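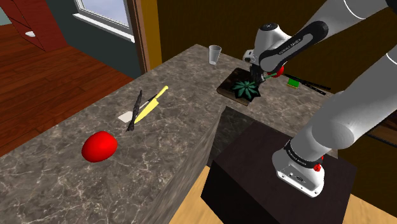 *Long marble counter with a dark wooden cutting board at the back, leafy green on the board.*

# Flillora recipe yields

A table of home recipes with the number of servings each one claims, next to the number of servings it gave when one of us cooked it. Read the caveats before you quote anything from it. I put them near the top for people who stop early.

Last edited 17/11/2021 by Gladys Mamani.

## What's in it

- `recipes.csv` – 1,577 rows, one per recipe
- `cooked.csv` – 146 rows, one per recipe that was cooked and weighed
- `notes.txt` – free text, uneven, some of it grumpy

Only the 146 have a measured yield. The other rows have the claimed yield and nothing to check it against. I've seen the full table passed around as "1,577 tested recipes" and it is no such thing.

## Columns

| Column | Meaning | How far I'd trust it |
|---|---|---|
| `recipe_id` | Our number | Fully |
| `claimed_servings` | What the recipe says | It's a correct copy of a doubtful claim |
| `total_g` | Cooked weight in grams | Good, apart from soups |
| `serving_g` | Weight we count as one serving | See below |
| `measured_servings` | `total_g` divided by `serving_g` | No better than `serving_g` |
| `prep_min` | Prep time as printed | Hardly at all |

## The serving problem

There is no natural size for a serving of stew. Wilson Huaranga drew up the serving weights from what his own household eats, and his household eats well. Use a smaller figure and most of the "overstated" recipes come out fine. I argued for publishing `total_g` alone. We kept both columns, so at least you can redo the division yourself.

Soups were weighed in the pot and the pot's weight taken off afterward. For 33 of them the pot weight was looked up on the maker's site when it should have been measured. They're flagged `pot_guess`. Leave them out if you care about small differences.

## Where the recipes came from

Mostly community cookbooks, plus the Jedina newsletter archive and a box of index cards from the Prullitz sale. The cards are undated. Wilson thinks they're old because of the amount of lard. I don't think lard is evidence.

The 146 cooked recipes were not picked at random. We cooked what we felt like eating, with what the stores had in October, so squash is everywhere and there's almost no fish. Please don't work out an average across cuisines from this.

## Prep times

Printed prep times seem to start once the onions are already chopped. We timed 40 recipes and then quit – two cooks working in different kitchens gave numbers too far apart to be worth printing. The timings are in `notes.txt`, not in the table.

## Known errors

- Cups of flour were turned into grams with one fixed factor. Packed and sifted flour got the same treatment.
- "Serves 4 to 6" is stored as 5. I was outvoted.
- A few dessert recipes appear twice under different titles. The ones I found are marked `dup`, and I doubt I found them all.

## Use

Recipe text is not included, only titles and numbers. Copy the tables freely and keep this file with them. If you fix a row, send the old value along with the new one and say which scale you used.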